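I keep a folder of cleaning tips for home computers, clipped from package inserts, forums and the back pages of hardware catalogs. Every fall, before the heat comes on and the dust gets stirred up, I go through it and throw some out. What follows is what survived, along with a few I threw out and keep hearing anyway.

## Dust

**"Clean the inside every month."** I doubt it. My desktop sits on a shelf in a carpeted room with a dog, and twice a year is plenty. On a hard floor with no pets you may get away with once. Shine a flashlight through the side vents. If the fins on the cooler look furry, open it up. If they don't, leave it alone. More parts get knocked loose by cleaning than by dust, in my experience, and I've done the knocking.

**"Never use a vacuum."** Mostly good advice, though the reason given is always static and I've never managed to kill anything that way. My objection is that the hose is clumsy and likes to swallow small screws. A soft paintbrush to loosen, canned air to blow it out, and the vacuum held a foot away to catch the cloud works fine.

**Hold the fan blades still.** Put a finger or a cotton swab against the hub before you blow air at a fan. Letting it spin up makes a satisfying whine and does the bearing no good.

**Canned air.** The Clullov cans cost nearly twice what the store brand does and promise a "dry stream." I ran one of each down to empty on the same job. Both spat cold liquid when tipped and both were fine held upright. Buy the cheap one and keep it upright.

## Cleaners

**Rubbing alcohol.** Use the strongest the drugstore has. The weaker bottles are a good part water and take longer to dry. Put it on the cloth, never straight onto the part.

**Vinegar.** No. I don't care how well it does your kettle.

**Citrus cleaner for old paste.** Grilov sells a two-bottle set, one to lift the old thermal paste and one to "prepare" the metal. I used it once. The first bottle smells nice and leaves an oily film, and the second bottle takes off the film. Plain alcohol and a coffee filter did the same job on the next machine with no film to begin with.

**Coffee filters.** I didn't want to believe in these, but they shed far less lint than paper towels. One of the few forum tips I now repeat to other people.

**Melamine sponges on the case.** They work by sanding. On a glossy side panel you'll see where you've been.

## Thermal paste

People get religious about this. The pea, the line, the cross, the thin coat spread with an old gift card: I've tried them all over the years on the same ordinary office-type machine, and the readings moved less than they do when I open a window. Pick one and stop reading about it.

What does seem to matter:

- Get all of the old paste off, from the cooler as well as the chip.
- Don't reuse what's already there. Once the cooler has been lifted, wipe both sides and start over.
- Tighten the cooler screws a little at a time, going corner to opposite corner.
- Check the date on the tube, if it has one. A Ledell tube from the back of my drawer had separated into oil and chalk.

As for changing paste every year "for upkeep," I'd want to see a reason. If the temperatures are where they were last fall, the paste is doing its work.

## Taking the processor out

Most of the time you don't need to. The lid can be wiped while the chip sits in its socket, and I'd leave it there unless paste has run down the sides.

If it does have to come out, run the computer for a few minutes first on any board where the chip is held only by its pins. Warm paste lets go; cold paste can pull the whole chip up with the cooler. Then shut down, unplug, and twist the cooler gently before lifting.

Handle it by the edges. Skip the anti-static gloves, which make your fingers thick, and touch bare metal on the case beforehand. Chowdary makes a suction pen for lifting chips, and mine let go over the socket on its second try. I went back to thumb and finger.

Before you set it anywhere, look at where you're setting it. A clean saucer is good. The plastic tray it came in is better, if you're the kind of person who keeps those.
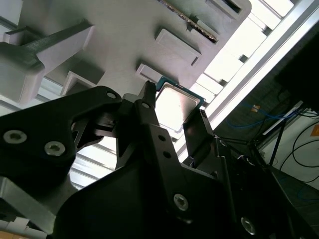 Going back in, line up the corner mark on the chip with the one on the socket and lower it straight down. It should drop into place under its own weight. If you find yourself pushing, lift it off and look again with the flashlight. Only the lever or the frame that locks over it should need any force, and on some boards that takes more than feels right.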